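Astero pin binder, large: review after one full trading season

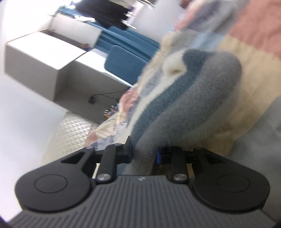

Kendham, July 2026

I bought the large Astero binder last October to replace two cork boards and a biscuit tin. My collection stands at 300 enamel pins, mostly theme park releases and railway sets, with a small tray of traders that changes all the time. I paid full price from the Collet shop and have used the binder every week.

The large size comes with ten pages. Each page is a stiff foam-backed panel covered in a short black fabric, held by three rings. The listing says 35 pins to a page and that is fair if yours are the ordinary size. Anything with a dangle or a slider needs more space, and my jumbo pins go four to a page.

Pages

The foam is the best part. It is dense enough to hold a post upright and thick enough to cover a standard rubber back, so pins don't scratch the page opposite. Locking backs are another matter. They stand proud and leave dents in the facing sheet. Astero sells a thin divider to go between pages, but it should be in the box at this price.

Holes close up reasonably well. I moved one set of pins several times while deciding on an order and the marks can only be seen under a lamp. The fabric picks up lint, and a strip of parcel tape takes it off.

Rings and zip

The rings are the weak point. With all ten pages full, the binder is heavy and the middle ring opens slightly when it is carried by the handle. I lost no pins, but I did find a page hanging by two rings after a trip to the Vekport swap meet. I now carry it flat in a rucksack. Mathis Hoarau, who trades at the same table, has the medium size and says his rings have stayed shut — he also keeps fewer pages in it.

The zip runs all the way round and was stiff for the first month. It catches on the lining at one corner if you pull quickly.

At the table

Opened flat, it takes up more room than you might expect, so check the table size before you book a shared pitch. People can see everything without handling the pins, and turning the pages is quick. I keep traders at the front and the ones I won't part with at the back, with a slip of card between them. The inside pocket holds spare backs and a pen. It is too narrow for a lanyard.

Customer service

I wrote to Astero about the ring. Mireille Sabatier replied two days later and sent a new ring mechanism free of charge, with screws. Fitting it was easy. It is the same design and still opens a little under a full load.

Would I buy it again?

Yes, in the medium. Two medium binders cost slightly more than one large and would be easier to carry. If the binder is going to live on a shelf, the large is fine as it is.

Good: foam, page layout, quick reply from the maker
Bad: middle ring, zip corner, dividers sold separately
Score: 7 out of 10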